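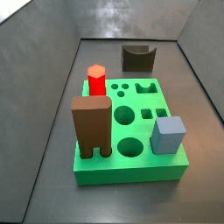

Jotent bin rules, v2. Short doc on how we record and label block-sorting runs so the Namport and Guerreiro benches end up with data that can be merged. Read before you touch the bin. Start state matters most — a piece left on the floor behind the green board, like the dark arch block, is a legal start, and so is a piece standing on top of the board. Log both. Do not tidy up between episodes unless the sheet says reset.

Contents
1766 episodes, 187 held out for checking. Two bench layouts, same bin type. Anything before March used the old labels, dont mix.

Words we use
on-board: touches the green top, seated or not
seated: down in its own cutout
floor: touches bin floor only
unknown: you can't tell. Use it, it's fine

Lots of early sheets had "seated" for pieces that were just standing near a hole. If the wrist view doesn't settle it, mark unknown and move on.

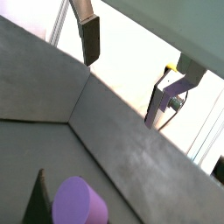

Wrist view, tilted. Purple cylinder and dark pyramid block on the bin floor.

Wrist view rules
Keep the tilt. Do not rotate frames to look level, it breaks the calibration file. Crops ok for slides, never for the set. Cut-off pieces still get a label if you can name the shape and color.

Before each episode
- hands out of the bin, lid of the e-stop box open
- gripper raised, fingers empty
- bin lights on, room lights whatever they were yesterday
- fixed view checked against the refrence frame
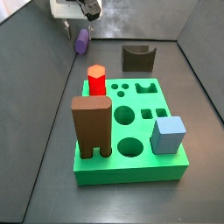

If any of those fail, stop and write the reason in the notes column. One line is enough. Don't restart under the same episode number, take the next one. Gaps in numbering are expected and the merge script handles them. Zindomine exports cap at 1000 episodes per file so split there, nowhere else.

Labeling
One person labels, a second checks, not the operator for either. Label from the fixed view first, then the wrist. Names are color + shape: red hexagon, brown arch, blue block, dark arch. No nicknames pls. "The saddle" and "the bridge" were both the same piece for a while and it cost us a week. 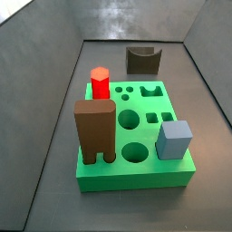 Fixed view, arm out of view. Red, brown and blue on-board, dark arch = floor.

Known problems
- glare on the back wall, leave it in
- brown arch hides the base of the red hexagon from the fixed view, so seated/not seated is often unknown there
- scuffs on the floor sometimes get boxed as objects, delete the box

Changes to these rules go through Uyên Tiêu, in writing, before a run and not after. Last edit 12 Apr 2021 — split rule added, lighting rule still a draft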